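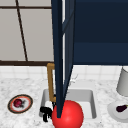
Section 4 is for the members who finished to assemble the Celier arm and want to try it first in the simulator, Flutent, before they give current to the motors. We use always the kitchen scene called Caron. It is a narrow place for an arm: the gripper must go down in the sink beside the red ball, and the dark blue cabinet door, when it is open, hangs in front of the tap. If your settings are wrong, you will see it quickly in such a place, and no servo is damaged.

4.1 Before you start

Copy the file with your joint limits from the workshop computer at Cinelham. Do not use the file of another member, even if the arm looks the same as yours.

4.2 Loading the scene

1. Start Flutent and wait until the status light is green.
2. Open the scene Caron and set the port to 1763.
3. Enter the reach of your arm. For the standard kit it is 295 mm. With the long forearm, measure it yourself from the shoulder axis to the finger tips.
4. Set the grip force to 100. The scale has no unit, it is the same scale as on the hand controller.
5. Press Reset. The arm returns to its rest position.

Note: If the arm shakes after Reset, the elbow limit is missing in your file. Write 121 degrees in the line "elbow_max" and load again.

4.3 First movement in the sink

6. Move the gripper above the basin, then lower it slowly, with the fingers open.
7. Stop before the floor of the basin and read the distance in the side panel.
8. Repeat with objects in the sink. Begin with the aubergine, then try the baguette – it is long, so the wrist must turn before you close the fingers.

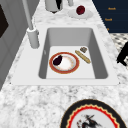 Fig. 4-2. Objects in the basin for step 8: aubergine on the red-rimmed plate, baguette to the right.

Caution: Never copy a movement to the real arm while a cabinet door is on its path in the simulator. Move the door or change the path, and run it again from step 5.

Note: The plate can be lifted by the rim, but only when it is free of other objects. Gaétan Gill keeps the list of grip values that have worked for plates. Please send him yours.

Related sections
Section 3: Wiring the wrist motor
Section 5: First power-on of the real arm
Section 6: Changing the finger pads
Celier parts list, September revision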